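In praise of the loud wall

28/06/2022

I grew up in a house where every wall was the colour of weak tea. Nothing wrong with that house, I was happy in it, but I can't tell you one thing about those walls except that there were 40 square metres of them in the lounge and hall and my father painted them again every few years in exactly the same shade. Then we went to stay with my aunt in Florkeck, and her spare room had parrots. Hundreds of them! Green and yellow parrots from the skirting board to the picture rail, over the door, even on the inside of the cupboard. I was seven and I lay awake for hours working out which ones were friends.

I have loved wallpaper ever since, and I'd like to make the case for it to anyone who is standing in a paint aisle right now with two nearly identical whites in their hand.

The usual argument against pattern is that you'll get sick of it. People say this with great confidence, and mostly they're people who have never lived with one. I've had the same overblown peonies in my dining room through four different tables and I'm still finding bits I hadn't noticed. There's a bud behind the sideboard that I only met last November when we moved the thing to get at a power point. Plain paint has never once surprised me like that.

The second argument is that a strong paper makes a small space feel smaller. Maybe it does, a little, if you measure with your eyes half shut. But small spaces are where a big print really sings, because you're close enough to read it. A powder room, a pantry, the landing at the top of the stairs, the back of a bookcase - go as wild as you like. Pink is wonderful for this. So are insects, which I know puts some people off, but a moth is a gift to a pattern designer, all those eyespots and stripes and feathery bits already worked out. 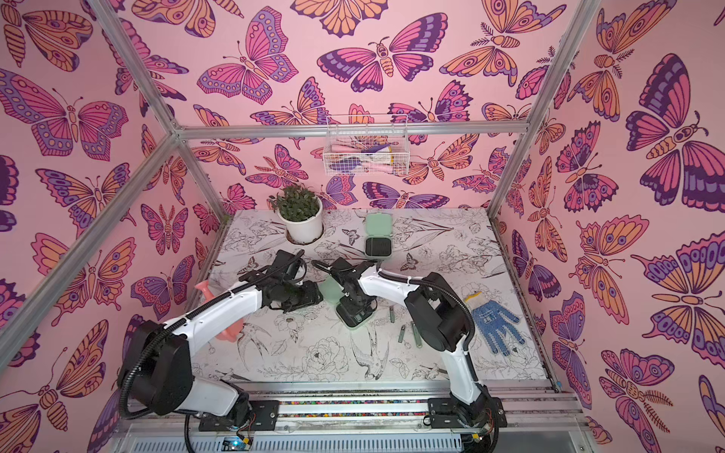

Butterflies and moths on pink, carried across all three walls.

I do think you should commit. The single feature wall had a good run and I've hung a few myself, in Chong and at our old flat, but it always looked to me as if the money had run out. Take the paper around the corner. Take it behind the door where only you will see it. If the budget won't stretch, choose a smaller room and do the lot.

Matching the repeat is the part that scares people, and fair enough. I ruined more than 100 dollars' worth of a lovely Tidetti print by cutting every drop to the same length before I'd looked at where the pattern fell. Buy the extra roll. Check the batch numbers before you open anything. Start from a plumb line, even if your ceiling slopes off in another direction (mine does), and put your worst join in the darkest corner.

And if colour truly isn't your thing, you can still have a wall worth looking at. Some of the most beautiful ones I know are all greys, drawn like a page from a sketchbook and blown up huge. You get the hatching and the smudges, and a curl of hair or cloth as long as your arm. They have a hush about them that I'd happily wake up to.

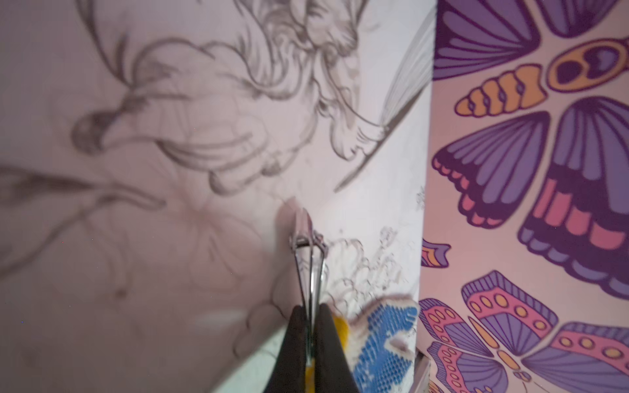

Soft greys on white, in the manner of pencil or charcoal.

Papers like that are lovely in the evening, too, with one lamp on and the shadows doing half the work. My neighbour in Trenik has one in her bedroom and I have to be asked to leave.

So get the samples. Get big ones, tape them up, and leave them there for a fortnight while you eat your toast and look for your keys. If you catch yourself stopping in the hallway to look at one, order it. Mine for the stairs is up at the moment, and it has herons.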